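Surkmont Technical Center
PC Hardware Basics, Handout 4: Fitting the Processor

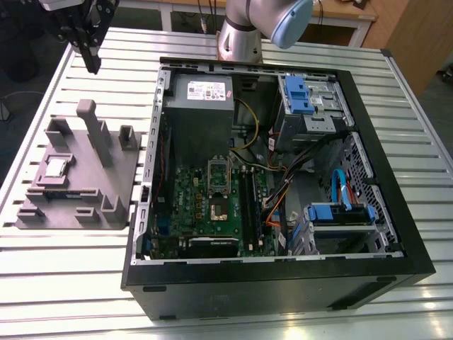 Before you start
Shut the machine down, unplug the power cord and hold the power button in for a few seconds. Lay the tower on its side and take off the side panel. Clip your wrist strap to bare metal on the case.

Finding your way around
The power supply is the large gray box with the product label. The motherboard is the green board below it. Memory modules stand in the black slots to the right of the CPU socket. The optical drive and the hard drive cage are on the other side of the case, and both have blue plastic parts.

The socket
With the retention bracket up, the gold contacts are exposed. Do not touch them or rest a tool on the bracket. A bent contact can stop the board from starting at all.

Fitting the processor
1. Hold the processor by its edges.
2. Match the notches or corner mark to the socket.
3. Lower it straight down. Do not slide it or press on it.
4. Close the bracket and lock the lever.
5. Apply thermal paste, then fit the cooler and plug in its fan.

Cables
Keep loose wires clear of the socket and the fan. Do not pull on a SATA cable to get it out; hold the plug.

For the June group's boards, use the Kurnari worksheet. Everyone else uses the Skesitz one. Answer questions 2 and 3 and hand the sheet in by August 14, 2026.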